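Re: [sim-practice] Draft 3 of the tabletop scene rules, section 4 (held objects)
Last updated: July 2021 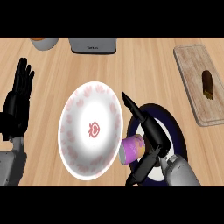
1. Reply to Duangjai's points on section 4

Duangjai Thaweesak wrote:

> I have read draft 3 against the Skosdale tabletop set and have
> three objections.
>
> (a) Rule 4.2 says a held object "must be clear of all other
> objects." In a rendered view from one camera, a can in the
> gripper can overlap a plate in the image with plenty of air
> between them, or with none. The annotator can't tell which.
> As written, the rule would fail most of our plate scenes.
>
> (b) Rule 4.5 assumes that both arms carry the same end effector.
> Ours don't. Right is a two-finger gripper, left is a
> five-digit hand. Which limits apply?
>
> (c) Rule 4.7 asks for a text label on every object with printing
> on it. At our render size that is guesswork.
>
> I would also like to know who decided on 84 as the episode
> minimum per layout. I can't find it in the October minutes.
>
> Duangjai

On (a), agreed. The rule mixed up overlap in the image with contact in the simulator. The can in the attached render overlaps the rims of both the white plate and the dark blue one, and the image alone doesn't settle whether it touches either. Proposed replacement:

4.2 Contact state of a held object shall be taken from the simulator's contact log at the same time step as the image. It shall not be inferred from the image. Where the log is missing, the field is set to "unknown". Overlap in the image is recorded separately and is not a fault.

4.2.1 The pose of a held object (upright, on its side, inverted) shall be recorded with respect to the table surface, not the gripper. A can lying on its side between the fingers is "on its side" whatever the wrist angle.

On (b), the assumption came from the first Khamphan layouts, where both sides were grippers. I suggest we drop the word "effector pair" everywhere and write limits per arm:

4.5 Each arm shall declare its end effector type in the scene header. Force, opening and speed limits apply to the declared type. An arm that takes no part in the task shall still declare its type and shall have a parked pose on file.

4.5.1 A humanoid hand with fingers extended and pointing up is acceptable as a parked pose, provided the header gives the joint values. "Open" by itself is not a pose.

I would not require the parked hand to be out of view. Several people asked for that in draft 2. It makes the images tidier and hides exactly the clearance problems we want reviewers to catch.

On (c), also agreed, with one limit. The gray appliance at the back has small dark lettering on the front that can't be read at this size, and the can has faint lettering that is no better. New text:

4.7 Printed text is transcribed only if two annotators read it the same way without enlarging the image. Otherwise the field is "present, unreadable". Asset file names shall not be used to fill the field.

The last sentence is there for a reason. In the Evon batch, 13 labels had been copied from file names, and 11 of them did not match the texture.

Two related changes that nobody has objected to so far:

4.8 Objects partly outside the view are listed if any portion is visible, with the flag "truncated". Black bands added to fit the output size count as outside the view.

4.9 Class names follow what the image supports. If the asset is ambiguous, use the parent class. The brown item on the cutting board goes in as "food item", and a finer name needs the asset record.

On the 84: it is from the call, not the minutes. We had 2,041 episodes in the pool and wanted a floor that kept every layout in. I have no strong view and would accept a different number with a stated method. Please send one if you have it.

Draft 4 will carry all of the above unless I hear otherwise. Comments on wording to the list, please, and quote the rule number.

Hywel Watkins

Recent in this list
- Draft 3, section 3: table and camera placement
- Units for gripper opening: mm or fraction?
- Parked poses, request for joint values
- Khamphan layouts: header conversion script
- Minutes, October call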